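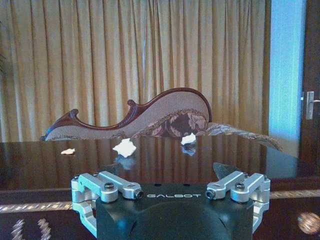 Birsen Karakaya told me the arm is the cheap part, and I laughed, and she waited for me to stop laughing. She plans the equipment spending for Boketti, a small company that wants robots tidying up guest lounges, and she'd just closed her laptop on a spreadsheet I wasn't supposed to see.

"You look at the quote and think, great, done," she said. "Then you need spare fingertips. Then somebody has to learn how to swap them."

Her first budget left $300 for spares. The new one says $3000, and she fought for it! I asked what changed. She said picking crumpled paper off a polished table is a much fussier job than it sounds, and she wanted money for trying different fingers — plus 60 hours of staff time, which the first version had down as zero.

We got onto leasing (my favorite subject, sorry). Molent offered her a lease and Grostden wanted to sell outright. She's leaning toward the lease, at least through June. "I don't know what we'll need after that, so why would I own it?"

The service contract is still bugging her. It adds $1000, and she can't get a straight answer on whether that covers travel. She's asked twice.

I wondered what she'd tell someone starting from scratch. She thought it over, then said to get the real furniture into the test room before signing anything. "Ours is all curves and shiny wood. A plain workbench would've taught me nothing."

She's calling Molent again about the travel costs tomorrow.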